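Fuvance two-hand bench kit: multi-fingered hand and parallel gripper, sold as a set 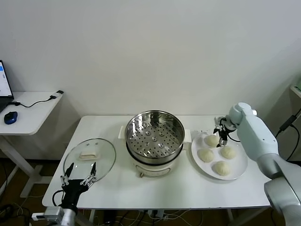

The kit on the bun job: Fuvance hand on the left near the glass lid, small parallel gripper over the plate.

Hi, I'm Eirlys Kneath and I look after the bench gear at Anghel. People keep writing in to ask which end effector they should buy first, the hand or the gripper, so I've written this page the way I'd answer you on the phone. Short version: if your work has lids, handles and odd shapes in it, you'll want both. If you're picking up one sort of thing all day long, save your money and get the gripper.

What's in the set

Fuvance multi-fingered hand, black, with wrist adapter and cable
Drakadano parallel gripper, black, with thin metal fingers
Bulix controller, runs both sides from one laptop
Two spare fingertip sets for the gripper
Hex keys, mounting bolts, printed setup sheet

Arms are not included! I get asked that a lot. The set bolts onto most light bench arms, and if you send me the flange drawing I'll check it for you before you order.

Why buns?

Steamed buns are my favourite test and I'll defend them to anyone. They're soft, the pleated tops give you something to grab (or to tear, if your closing force is set like mine was on the first day), and everyone in the building knows what a squashed one looks like. The job goes like this: lid off to one side, buns from the plate into the steamer basket, lid back on. I ran it on 1/27/23 and kept going well into February, changing one setting at a time and writing it all down in a very sticky notebook.

The gripper

This is the one I'd hand to a beginner. It points straight down, closes straight, and the fingers are thin enough to get in between buns that are sitting close together. I set the closing force to 13 on the Bulix dial, which goes up to 100, and left it there. At 6 the buns slid out on the way up. Anything much past 20 left a dent, and I didn't bother going higher.

My one grumble is the wire. It's thin and it wants to wander, so clip it back along the arm before you start. The clips aren't in the box and they should be (I've told Drakadano).

The hand

Oh, I do like this hand. The fingers spread nice and wide, the thumb swings well out, and it copes with a flat lid handle much better than the gripper does. With the gripper I had to line up on the handle dead square or the lid would tip. The hand is more forgiving, and I could come in a bit crooked and still get a decent hold.

It's slower to set up, though. Every finger wants its own zero, and if you skip one you'll spend your afternoon wondering why the thing keeps pinching sideways. Leave plenty of slack in the cable at the wrist too. I had mine too tight at first and it tugged every time the wrist turned.

Colour is black only. Someone asked for grey. Sorry!

Price and ordering

The full set is $2,522, controller included. We'll sell the gripper by itself, and the hand by itself, but the controller only comes with one or the other. Shipping is worked out at the checkout.

Tell us in the order notes which side you want the hand on. It's built left or right and can't be swapped over later, and I'd hate to post you the wrong one.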